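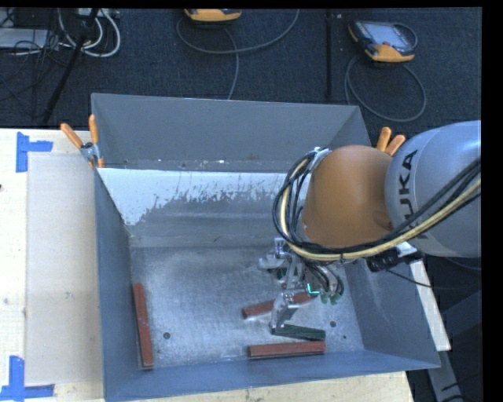

*Gray metal bin on the sorting table, with three reddish-brown bars and one dark green piece inside.*

## Runby parts store - progress to the end of January

Prepared for the Mokoena Fund by Zinhle Kekana

**Work done**

The old stock from Pallham has all been moved to Runby. It came to 2453 bars and short pieces, most of them in mixed crates with no labels. Of these, 1027 have been sorted by color and length, entered in the stock list and put on the shelves. Another 488 have been sorted but not entered. The rest are still in crates along the back wall.

Sorting is done from open metal bins set on the tables, a few pieces at a time. We tried larger batches in the first two weeks and went back to small ones. Long bars lying across each other hid the shorter pieces, and several were listed under the wrong length.

**Bins**

We kept the bins that came with the Pallham stock and did not buy new ones. They are sound but worn. On the one shown, the coating on the far wall has a wide whitish patch with a ragged lower edge and darker metal under it, and the floor is scuffed. We asked Morngate for a price to recoat all 20 bins. The quote was higher than the amount left in the equipment line, so we propose to recoat only the worst ones and leave the others until next year.

**Stock list**

The list now has separate columns for color, length and condition. The green pieces were first entered together with the red-brown ones under a single part code. They have their own code now, and the earlier entries have been corrected. Condition is still recorded as "good" or "check" - we have not agreed on anything finer.

**Spending**

Transport from Pallham is paid in full. Shelving came in slightly under the estimate. Nothing has been spent on labels yet, as the first proofs had the wrong code format and went back to the printer.

**Next steps**

- Enter the 488 sorted pieces in the list
- Start on the crates along the back wall
- Get a second quote from Morngate for a smaller number of bins
- Approve the new label proofs, due Friday

We would like to move the unspent shelving money to the equipment line. Please confirm whether this needs a formal request.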